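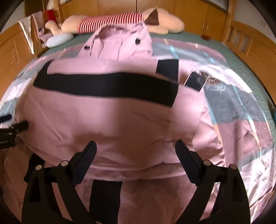
Why do the preview stills for season 3 of Kaser open on the wrong episode page?

Stills are matched to episodes by production code, and the code for episode 3 was changed by the distributor after the gallery had been built. The Prenik episode guide kept the old code in its cache and attached the new stills to the episode that used to have it.

Status: Resolved, monitoring
Component: Episode guide / galleries
Reported by: Hashini Herath
Assigned to: Andor Halász

Original report
The gallery on the episode 3 page shows stills from the season finale. Guest cast captions are also from the finale, including one name that has not been announced. Reproduced on the web guide and in the TV app. The synopsis, air date and trailer are correct on both. Clearing the browser cache makes no difference.

Hashini Herath
Please treat the guest cast name as urgent. The Gulyás press office has asked for it to come down before the trailer goes out. The gallery can stay empty for now.

Andor Halász
Gallery unpublished on web. The TV app reads from a separate index and still showed the thumbnails until the index was rebuilt by hand. Both are now blank.

Checked the import log from Samus. The stills package came in clean, with no rejected files. Every still carries the new production code in its metadata. The guide's lookup table was last written in December and has the codes in the old order – finale and episode 3 swapped.
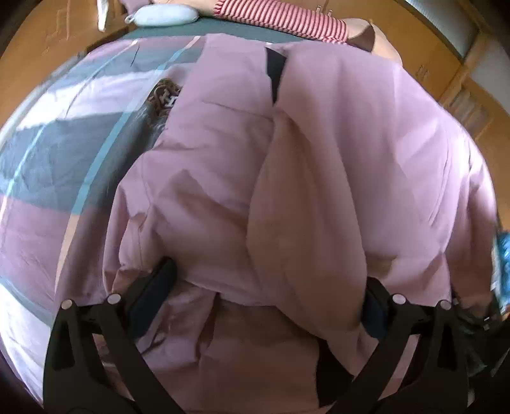 Page last changed: 8 May 2024 by ahalasz

Steps taken
1. Exported the current code list from Samus and compared it with the lookup table. Only the two swapped entries differ.
2. Corrected both entries in the table.
3. Purged the gallery cache for the whole season. A purge on a single episode leaves the caption file in place.
4. Re-ran the stills import with captions turned off, then again with captions on.
5. Rebuilt the TV app index. The job ran for 39 minutes.

Result
Episode 3 shows its own stills on web and app. The finale page has no gallery, as expected under the embargo. Captions match the press sheet.

Hashini Herath
Confirmed on web. On the app I still get one finale thumbnail in search results if I type the series title. Opening it goes to a blank page.
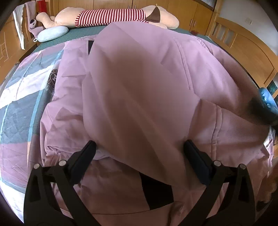

Pink fabric on the bed, folded

Andor Halász
Search keeps its own copy of thumbnails. Removed the entry and forced a refresh. Please sign out of the app before testing again, as the old result may be held on the device.

Hashini Herath
Signed out and back in. Thumbnail is gone.

Open items
Nearly 200 older galleries use the same lookup table. They have not been checked against Samus. Moved to a separate ticket.
The import should stop with a warning when a production code in the package does not match the table – change request filed, no date yet.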